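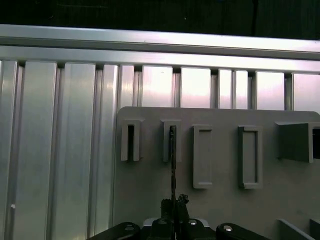

Last changed: 23 March 2024

Project Bastovex: a place to put things down

Our group began in January with a simple complaint. Small tools in the Gastness workshop went missing at an impressive rate, and most of them were under somebody's elbow. The brief from the course was to improve one corner of a shared workspace, and we picked the mounting board.

The board is light grey and so are the holders, after a long debate about colour that we would all like back. Two of the holders on the left are narrow upright slots for thin things like rods. Next to them is a taller rectangular one with a raised border, which gave us the most grief. We redrew it 8 times in Zalo, and the early versions held nothing at all - very neatly.

The aluminium slats behind the board were already part of the corner. We liked the look of them until we tried working in front of them under bright lights, when the glare became a feature of the project.

Testing took 9 days. Users put tools back more often than before, mainly while we were watching. The Ashour labels are still to come.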